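Textile notebook, Brostby workshop
Sunday, started 9:40

Sorting of the donated clothes, second part. The bags from Landero were weighed before opening, together 33 kg. From these I took out 29 pieces for the repair shelf. The rest goes to the rag box or back to the Verbeke depot, where they accept everything that is clean.

I want to write down how I did the knits, because last time in December we had different opinions and the labels became mixed.

1. Shake the piece, then lay it down without making it flat. In a loose heap the weak places are easier to find with the fingers.
2. Look first at the places where two colors meet. If the dark color has gone into the white one, write B on the label.
3. Then hems, then neck and sleeves. Pull softly on the seam. If the thread makes a sound, it must be sewn again.
4. Only after this fold and pin the label.

Piece 692 took me the most time. It is a red and white top, I think a sports jersey, with a trim of narrow stripes between the two colors. I wrote "red, slightly faded" in the list. The surface feels brushed, so please do not iron it directly, use the cloth in between. I did not yet decide on the category. My proposal is shelf 6, with the other knits, and we ask Poteo if they still want team clothes for their autumn sale.

Problem with the thread: our red is too orange for this kind of knit. I tried three spools next to the window and none was good. For the white parts we have enough. To order: one dark red, one middle red, polyester, the small spools.

Washing: I would do the red pieces alone, at 30 degrees, with one old white sock inside the drum. If the sock comes out pink, we repeat. I did not start a machine today, it was already nearly 29 minutes after closing when I finished the list.

Open points: the scale shows a different number when it stands near the door. The label pins are almost finished. Please do not use the long ones for knit, they leave holes. 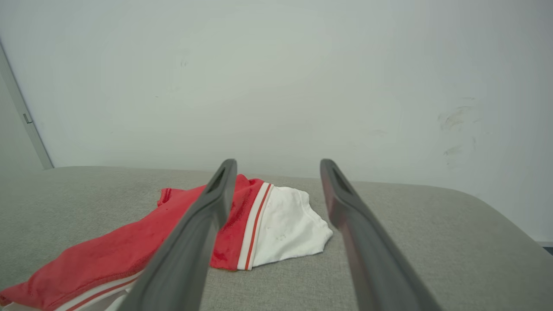

Piece 692 before folding, with the striped trim between the red and the white.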